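Home | Opinion | Letters | Gardens | Back Issues | Contact

Print this page | E-mail this to a friend

The Tyranny of the Colour Chart

We have lived in Sinville for eleven years with a front door the colour of cold porridge, and in March my household resolved to paint it. Blue, we said. I went to the hardware store in Tasham for a tin of blue and was handed a fan deck with 765 colours in it, which the young bloke at the counter called "the condensed range". 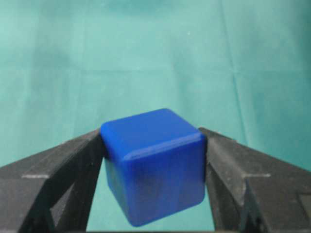 By Beatrix Acheampong
Posted 3/5/23

I am old enough to remember when the same shop sold blue, dark blue and a third one that had been returned. You took your tin home, the door got painted before lunch, and if you didn't like it you waited for the sun to do its work. My parents never stood in the driveway at dusk holding a square of cardboard against the bricks and murmuring about undertones. I have now done this on four evenings. The neighbours have stopped waving.

The names are the first insult. A paint company will do anything to avoid telling you what colour is in the tin. I brought home sample pots called Harbour Apology and Second Cousin, and another whose name was simply a time of day. Put on the door side by side, they were the same blue. My husband says one is greener. He also says he can hear the difference between brands of speaker cable, so I have learned to weigh his evidence.
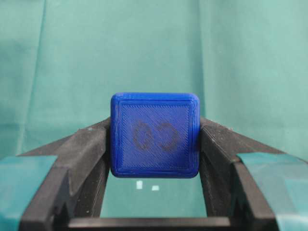 Then there is the matter of finish. Having chosen a colour, or having been worn down to one, you must declare for matte, low sheen, satin, semi-gloss or gloss, and people hold views on this as they once held views on the monarchy. A woman in the queue behind me told me, unprompted, that gloss on a front door was "brave". I know what brave means in that tone of voice. It was used about my wedding hat.

I put down a deposit of enthusiasm and asked for a consultation. The Derkex Colour Studio, upstairs from the paint counter, will send a person to your house for $193. For $316 the person brings a mood board. I took the cheaper visit, and was advised that before thinking about the door I should consider my relationship with the eaves.
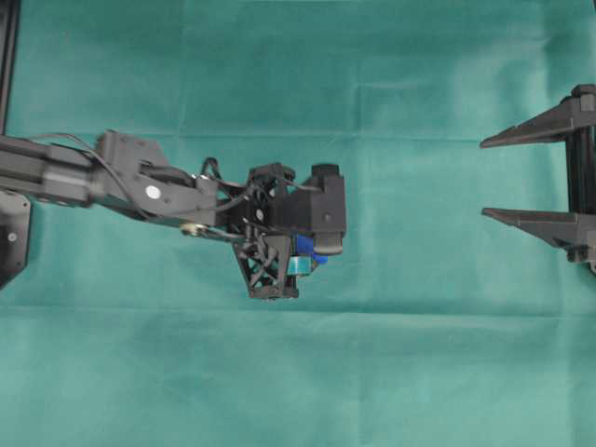 I don't blame the shop, which has to make a living. I blame us. Somewhere along the line we agreed that a person's taste was a sort of medical condition, requiring tests, and that an ordinary choice made quickly must be a wrong one. We do it with bread. We do it with mattresses, a purchase I put off for two winters because a website wished to know what kind of sleeper I was. The bad kind, I wanted to type, hence the mattress.
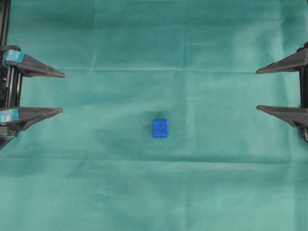
My own total for the project stands at $400, counting the consultation, the sample pots, a sash brush of great beauty and the petrol to Tasham and back. The door is still porridge, apart from three blue rectangles near the letter slot. The courier told me last week he liked them and asked who the artist was.

I have said we'll decide by Easter. My husband has begun to wonder about yellow.

Contact the editor | Copyright Sinville Community Pages | Back to top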